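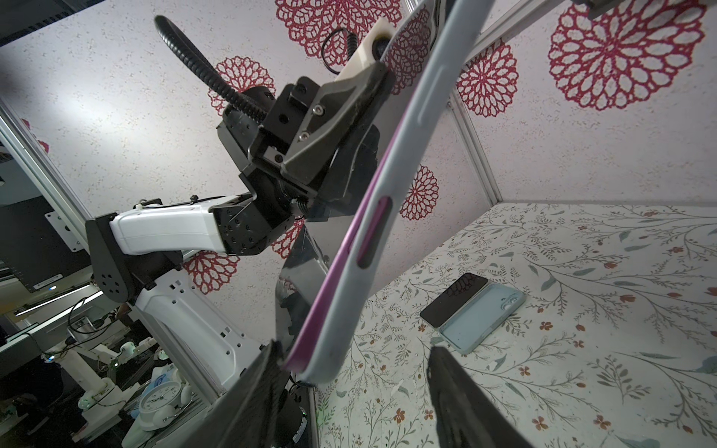
Ticket: Nightly backup stalls, never errors out
Product: Trisine Desktop, backing up to a Jumum home drive
Opened by: Natsumi Ichikawa
Opened: 2021-06-13
Status: Solved (see last update)

Original report

Hi! I'm hoping somebody can help me, I've been poking at this all weekend and I'm running out of things to unplug.

I have Trisine set up to copy my Documents and Pictures folders to the Jumum drive in the hall closet every night. It ran fine for ages. Now it starts on time, chugs along happily, and then just sits there with the little spinning arrow. No error, no red triangle, nothing in the notification area. In the morning it still says "Backing up, 2,058 files remaining" and the pause button is grayed out. If I quit Trisine and open it again it rescans everything, counts down, and lands on 2,058 again. Same number, every time.

The laptop is on the same Wi-Fi as the drive, through an Anberg router. I can open the drive in the file browser, play music from it, drag files onto it, all fine. There's plenty of room left. I haven't changed any settings (I know, everybody says that, but I went through the settings page and it's how I remember it).

What I've tried so far:

Restarted the laptop, the drive and the router, in that order and then in the opposite order.
Turned the laptop's sleep setting off overnight.
Plugged the laptop straight into the router with a cable. Same stall, it only gets there quicker.
Signed out of Trisine and back in.
Turned off the antivirus for an hour while I sat there watching it. Same.

I would really, really like to not start the backup over from scratch. The first one took forever and the fan on that drive is loud enough to hear from the bedroom.

Update 1

Thanks for the fast answer! You asked for the log, so I found the "Export activity log" thing under Help, and wow, that is a lot of text. I read what I could. The last line before it goes quiet is always "queue wait" and then the same line repeats every minute until I quit the app. There's no file name on it, which would've been nice.

You also asked about the drive's own health page. Everything is green. I ran the short check and it passed. I started the long check too but it said it would need all night, so I'll do that when I don't mind missing a backup (ha, as if I'm getting one anyway).

Firmware on the Jumum was a version behind, so I updated that. It rebooted, I waited until the light stopped blinking, ran the backup again. 2,058.

Update 2

OK so I did the thing where you make a brand new backup job with only one small folder in it. I used my recipes folder, and it finished in no time! So the app can talk to the drive, and I'm willing to stop blaming the router. Sorry, Anberg.

Then I added Documents to the new job. That one finished too. It took a while, but it got the green check mark and I did a little dance in the kitchen.

Then I added Pictures and it stalled. I had to go to bed.

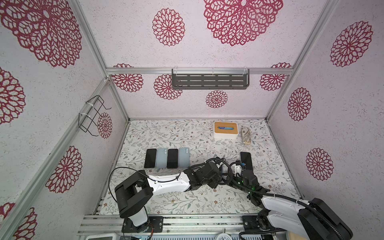 Red mandalas on the pale walls, leafy vines on the floor paper.

Update 3

Your suggestion to split Pictures in half and keep halving was good, just slow. I turned on the folder checkboxes and did it by year. Every year passed except last year. Then I did last year by month, and every month passed except December. I was so excited I skipped lunch.

December has two big folders in it. One is from my aunt's birthday, which is nearly 50 GB because my cousin gave me every single video off her camera including the ones of the inside of her bag. I was SURE it would be that one. Nope! Went through clean. The other one is a bunch of scans I did of old paperwork and postcards, small files, nothing special, and that's the one that hangs. As soon as I checked its box the counter dropped to 2,058 and stayed there.

So now I have a folder that won't back up and I can't see anything wrong with it. The files open. I copied the whole folder to a thumb drive by hand with no trouble. Is there a limit on how many files can be in one folder? I couldn't find one in the help pages.

Oh, and separate question, is it normal for Trisine to show the upload speed in red when it's on Wi-Fi? It doesn't seem to mean anything but it scares me.

Update 4

FOUND IT. Well, you found it, I did the typing.

You asked me to rename the scans folder to something short and plain, and when I clicked into the name to change it, the cursor was sitting one space past the last letter. There was a space on the end of the folder name! I'd have never seen it. I think it came over from the Collado scanner app, where you type a name for the batch on a screen keyboard and it loves sticking a space after every word. My laptop didn't care. The Jumum apparently strips the space off when it makes the folder, and then Trisine goes looking for the one with the space, doesn't find it, and waits. And waits.

I took the space off, hit Rescan, and it went right through to zero. Green check mark on the whole Pictures job. I went and found one other folder with the same problem (also scans, also Collado) and fixed it before it could do anything.

For anyone who lands here from a search with the same symptoms, the steps that worked for me:

Make a new job with one tiny folder and see if it finishes.
Add your folders back one at a time until it stalls.
Keep narrowing inside the one that stalls.
Click into the folder's name like you're going to rename it and press the End key. If there's a gap between the last letter and the cursor, delete it.
Rescan. You don't need to delete the old backup first. Mine picked up where it left off.

I'd love it if the app could put the folder name on that "queue wait" line. That alone would have saved me the weekend. You said you'd pass it on as a feature request, so please count this as my vote!

Update 5

Two nights in a row now with no stall, so go ahead and close this. The long check on the drive finished as well and came back clean. I deleted the test job and kept the original one, and I switched the start time to later in the evening so the fan isn't going while I'm on the phone.

Still curious about the red upload speed if anybody knows.

Thanks again,
Natsumi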